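The **Jaramillo Line** is the disputed boundary between the neighboring republics of Lundari and Wuldale. It runs 36 miles through grazing land that both governments call priceless and neither has paved. The line takes its name from the village of Jaramillo, where three rounds of talks were held and lunch was generally agreed upon.
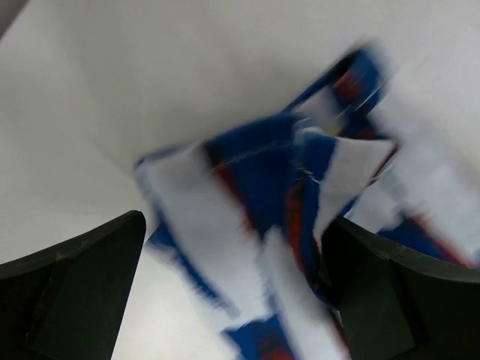
Under the Jokel Accord, each side pledged to pull its troops back 600 yards. Wuldale measured from the river and Lundari from where the river used to be, leaving several outposts closer together than before.

Mediator Modupe Danladi later proposed a joint border commission. Her draft ran to 3551 words, most of them defining "river."

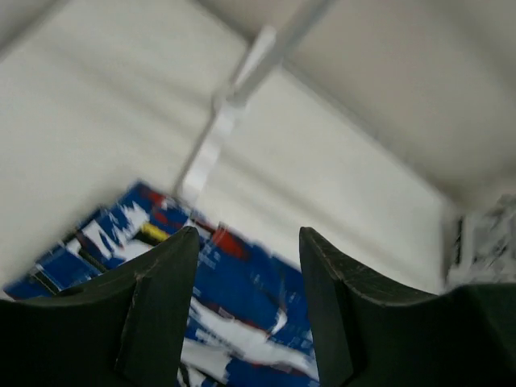 Lundari signed in March. Wuldale signed a different copy, with a map attached, and both capitals declared the dispute settled on their own terms. Herders continue to cross at the old ford, where the customs post opens at noon.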